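Project Report: Lullumov Bedside Helper
Alaric Kincaid
Submitted 6/24/26

1. Aim

Our group set out to teach an arm to open and close a bedside drawer in a guest room. We started in April with the Crenshaw arm and the Fameo control software.

2. Setting up

The drawer had to be learned from low down, where the side rail shows. We recorded 200 runs by hand, 5 of them with the lights off.

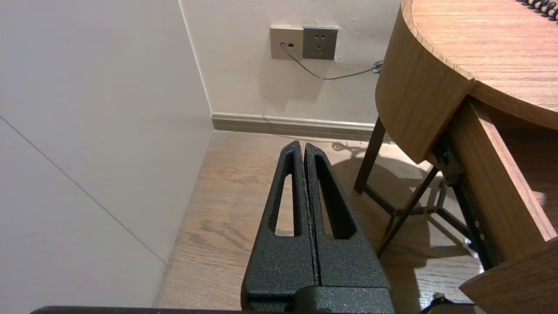

3. Training

The first model, Ilen, used 2142 short clips cut from the runs. It pulled too hard and often stopped halfway. I lowered the speed and cut the clips again.

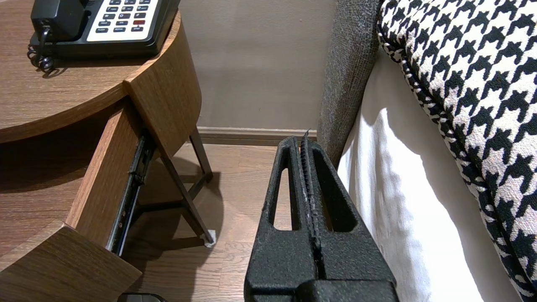 The second model was trained on the same clips with the slower speed. It took 21 hours on the lab computer and gave smoother pulls, though closing was still weak.

4. Problems

Planning the path of the arm took longer than the training. A round table gives no straight front edge to line up with, and the phone's coiled cord lies on the top where an arm could catch it. We set a no-go height over the whole tabletop.
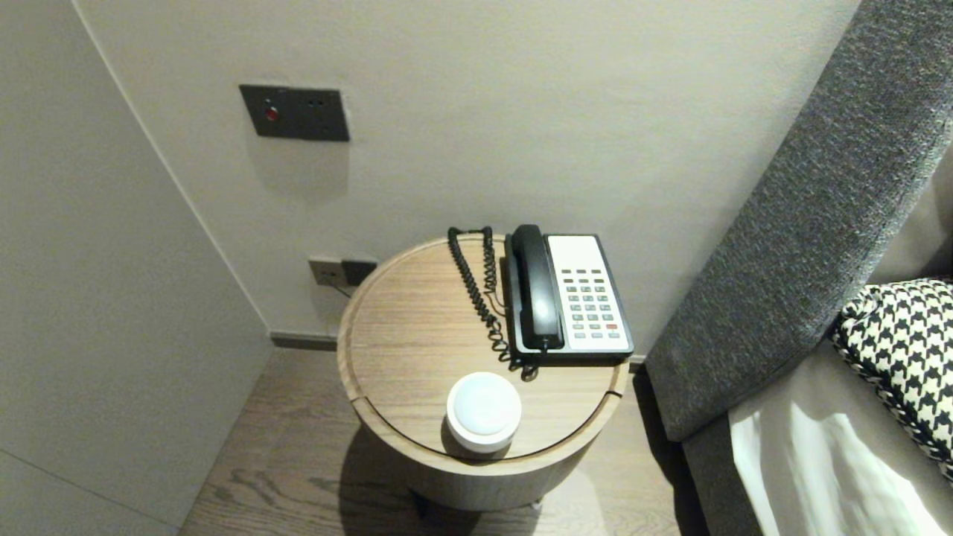 Next year's group should begin with closing. They will also need a rule for small things left near the rim, such as the round white object at the front of the table, as the no-go height only covers the arm and takes no notice of what a shake might move.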